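극세사 천

극세사 천(極細絲-, 영어: microfiber cloth)은 매우 가는 합성 섬유로 짜거나 엮은 천으로, 주로 물건의 표면을 닦는 데에 쓰인다. 한국어에서는 극세사 걸레, 극세사 행주, 마이크로파이버 타월 등의 이름도 사용된다. 가정의 부엌과 욕실, 사무실의 책상, 안경과 화면, 자동차의 외부 등 사용하는 장소가 넓다.

개요

극세사는 보통 1데니어보다 가는 섬유를 가리킨다. 닦는 용도의 천은 폴리에스터와 폴리아마이드를 함께 사용한 것이 많다. 두 재료의 비율은 제품에 따라 다르고, 폴리아마이드가 많으면 물을 더 잘 흡수하는 경향이 있다고 설명된다. 폴리에스터만으로 만든 것도 있으며, 이것은 먼지를 닦는 데에는 충분하지만 물기를 닦는 데에는 약하다.

구조

제조 과정에서 한 가닥의 섬유를 여러 갈래로 나누는 처리를 분할이라고 한다. 분할된 섬유의 단면은 둥글지 않고 쐐기 모양에 가깝다. 이 틈 사이에 먼지와 기름이 들어가서 남게 된다. 분할하지 않은 극세사 천은 촉감이 부드럽지만 닦는 힘은 떨어진다.

천의 표면은 고리가 있는 것, 고리를 자른 것, 평평한 것으로 나누어진다. 고리가 있는 것은 일반 청소에, 평평한 것은 유리와 렌즈에 적합하다. 가장자리는 실로 박음질하거나 초음파로 자른다. 박음질한 가장자리는 오래 사용할 수 있으나, 부드러운 광택면에서는 실 부분이 닿지 않도록 주의하는 것이 좋다.
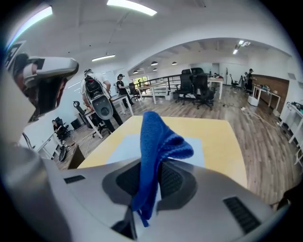

색에 따라 용도를 구별하는 방법은 시설의 청소에서 널리 사용되며, 가정에서도 도입하는 경우가 있다. 흔한 방식에서 빨간색은 변기, 노란색은 세면대, 초록색은 부엌에 배정된다. 사진에 보이는 것과 같은 파란색 천은 책상이나 탁자와 같은 일반적인 표면에 배정되는 일이 많다. 그러나 색의 배정은 나라와 시설마다 다르므로, 새로운 장소에서 일하는 사람은 먼저 그곳의 규칙을 확인하여야 한다. 제조사 플루시코(Flusico)의 천은 같은 색 안에서도 가장자리 실의 색을 다르게 하여 구별한다.

사용 방법

먼지는 마른 천으로 닦는다. 천을 두 번 접으면 여덟 개의 면이 생기고, 한 면이 더러워지면 다음 면으로 바꾸어 사용한다. 뭉쳐서 잡으면 닿는 면이 고르지 않고, 이미 더러워진 부분이 다시 표면에 닿기 쉽다. 한 방향으로 움직이면서 앞에 닦은 자리를 조금 겹치게 닦는 것이 권장된다.

손자국이나 마른 얼룩에는 물에 적신 다음 강하게 짠 천을 사용한다. 목재 탁자는 나뭇결의 방향을 따라 닦고, 남은 물기를 마른 천으로 다시 닦는다. 왁스나 오일로 마감한 목재에는 물을 적게 쓰는 것이 안전하다. 책상 위에 종이가 있으면 먼저 옮기고 닦는다.

시미 키아니(Simin Kiani)의 안내서 《책상과 탁자의 관리》는 닦는 순서를 위에서 아래로, 안쪽에서 문 쪽으로 정하고 있다. 같은 책은 의자의 등받이와 팔걸이도 탁자와 같은 날에 닦을 것을 권한다. 라단 파라하니(Ladan Farahani)는 이 순서에 대하여, 좁은 방에서는 탁자를 먼저 닦고 의자를 나중에 닦아도 차이가 적다고 썼다.
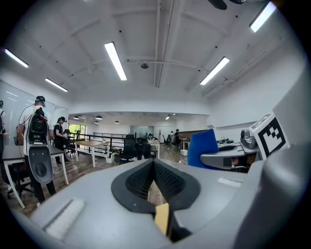 바닥을 닦는 경우에는 천을 평평한 밀대에 끼워서 사용한다. 나무 무늬의 바닥재는 판과 판 사이의 이음매에 물이 들어갈 수 있으므로 천을 충분히 짜야 한다. 바닥에 사용한 천은 탁자에 다시 사용하지 않는다.

세탁과 보관

극세사 천은 면직물과 따로 세탁한다. 면에서 나오는 보풀이 섬유 사이에 붙으면 닦을 때에 다시 표면으로 떨어진다. 섬유 유연제는 섬유의 틈을 막아서 흡수력을 낮추므로 사용하지 않는다. 염소계 표백제도 피한다. 건조는 그늘에서 하거나 건조기의 낮은 온도로 한다. 다리미질은 필요하지 않다.

세탁 온도와 횟수의 한계는 제품의 표시를 따른다. 디스트콤(Distcombe)의 두꺼운 천은 90도까지의 세탁을 허용하는 것으로 표시되어 있지만, 렌즈용의 얇은 천은 이보다 낮은 온도가 필요하다. 가장자리가 풀리거나, 물을 흡수하지 않고 밀어내는 상태가 되면 교체한다.

환경 문제

합성 섬유이므로 세탁할 때에 미세한 섬유 조각이 물로 나온다. 세탁망이나 배수 필터를 사용하면 그 양을 줄일 수 있다. 더러움이 적은 천은 손으로 헹구어 다시 쓰는 방법도 있다.

같이 보기

행주
걸레
폴리에스터
가구 관리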